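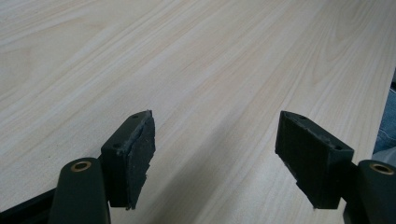
Tischplatte mit heller Holzmaserung

Regiewechsel in der Vorproduktion: der Fall "Grimthorpe"
Sprechernotizen, Naveen Bhatt

Einstieg

Kurz vorstellen, dann direkt zum Film. "Grimthorpe" war als Regiedebüt der Hauptdarstellerin geplant. Sie hatte auch am Buch mitgeschrieben. Im November gab sie die Regie ab, Rolle und Autorenschaft blieben bei ihr. In der Branchenpresse hieß das "kreative Differenzen". Ich war damals Herstellungsleiter bei Pomitz und erzähle, was davon stimmte und was nicht.

Frage ans Publikum: Wer hat schon einmal einen Regiewechsel vor Drehbeginn mitgemacht? Handzeichen abwarten.

Folie 2: Ausgangslage

Das Buch lag in der vierten Fassung vor, 77 Seiten, der dritte Akt war noch offen. Der Verleih Kordestani hatte den Starttermin schon angekündigt, und zwar ohne Rücksprache mit uns. Ab da lief jede Diskussion über das Buch gegen den Kalender.

Geplant waren 40 Drehtage. Der Drehplan ging von einer fertigen Fassung im Sommer aus. Als klar war, dass sie nicht kommt, hat die Regisseurin um Verschiebung gebeten. Kordestani hat abgelehnt. Hier nicht nachtreten - die Gründe waren nachvollziehbar, der Kinosaal-Vertrag für das Startwochenende war unterschrieben.

Der Rückzug

Das Gespräch dauerte keine halbe Stunde. Sie sagte, sie könne die Hauptrolle spielen oder das Buch retten oder Regie führen, aber in dieser Zeit nicht alles zusammen. Zitat nur sinngemäß wiedergeben, sie hat den Wortlaut nicht freigegeben.

Drei Punkte mussten sofort geklärt werden:
- Wer nennt den Wechsel zuerst öffentlich? (Wir waren zu langsam, die Meldung stand morgens um halb sieben im Netz.)
- Bleiben Kamera und Szenenbild an Bord? Beide Verträge hatten eine Klausel, die an die Regie gebunden war.
- Wer entscheidet über das Buch, solange der Stuhl leer ist?

Beim dritten Punkt etwas länger bleiben. Dazu kommen erfahrungsgemäß die meisten Rückfragen.
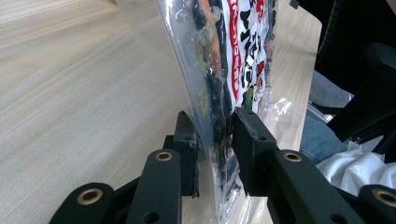
Die Nachfolge

Auf der ersten Liste standen rund 100 Namen, viel zu viele. Agenturen schicken in so einer Lage alles, was frei ist. Wir haben nach Verfügbarkeit gekürzt und danach erst Arbeitsproben angesehen. Würde ich heute umgekehrt machen.

Der neue Regisseur wollte den dritten Akt streichen und vom Ende des zweiten aus neu bauen. Die Autorin war einverstanden, das hat alle überrascht. Wavesine, zuständig für Ton und Musik, musste dafür die Layouts wegwerfen und hat uns das auch in Rechnung gestellt.

Ausschnitt zeigen: Szene auf der Mole, alte und neue Fassung hintereinander. Ton vorher testen! Beim letzten Mal lief nur der linke Kanal.

Fragerunde

Budgetzahlen nicht nennen. Bei Fragen zur Fortsetzung auf Pomitz verweisen. Mikrofon für die hinteren Reihen herumgeben lassen.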